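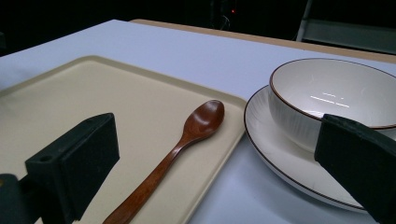

Kartini Rahman wants to know why a runner on first base sometimes just takes off for second when the batter hasn't hit anything, and whether that is even allowed. She watched her cousin's softball game at Dunthorpe Park and thought the runner had made a mistake, until everybody on the bench started cheering!

Well, Kartini, it is allowed, and it has a wonderful name. It's called stealing a base.

## What is a steal?

Most of the time, runners move around the bases when a teammate hits the ball. But a runner can also try to get to the next base all on her own, while the pitcher is throwing to the batter. If she gets there before a fielder can tag her with the ball, she is safe and the base is hers. If the tag comes first, she's out and has to jog back to the bench (which feels like a very long way, even when it's only a few steps).

Nothing is really being taken, of course. The base stays right where it is, stuck in the dirt.

## When can she go?

In baseball, a grown-up player can wander a little way off the base before the pitch. That's called taking a lead. In fastpitch softball, the runner has to keep a foot on the base until the pitcher lets go of the ball. Leave too early and the umpire will call you out, no matter how fast you were.

So a good softball runner watches the pitcher's arm very, very closely. The arm goes up, around and down in a big circle, and the runner gets to know that circle the way you know a song. She starts leaning and pushing before the end of it, so that her foot comes off the base just as the ball comes out of the pitcher's hand.

Some leagues for younger players don't allow stealing at all, or only let you steal certain bases. Ask your coach before you try it – your coach will be glad you asked.

## A race between a girl and a ball

On most youth baseball fields the bases are closer together than the 90 feet the big leaguers run, and softball bases are closer still. That sounds easy for the runner, but the ball is quick too. First it has to go from the pitcher to the catcher. Then the catcher has to pop up out of her crouch, get the ball out of her mitt and throw it all the way to second. Then somebody has to be there to catch it and put the tag down.

That's a lot of jobs, and a bobble in any of them can help the runner. A pitch that bounces in the dirt is often the best chance of all.

## What about the slide?

Sliding is how a runner stops at second or third without zooming right past it. If she runs past the base and isn't touching it, she can be tagged out, and oh, that is a sad way to lose a base you already had. In a feet-first slide, one leg bends underneath and the other reaches for the base, with the hands kept up off the ground. The Starcombe girls practice theirs on wet grass in socks, with a coach watching, and they come home absolutely green.

## One from the scorebook

Efe Chukwu, who is 11 and plays for Korletey, tried four steals last season. She was out on the first two. On the third she was safe, and on the fourth the throw sailed into the outfield and she got up and ran to third as well! In the scorebook a stolen base is written SB, and a runner caught trying is CS, for "caught stealing." Efe has two of each, and she can tell you all about every one of them if you have the time.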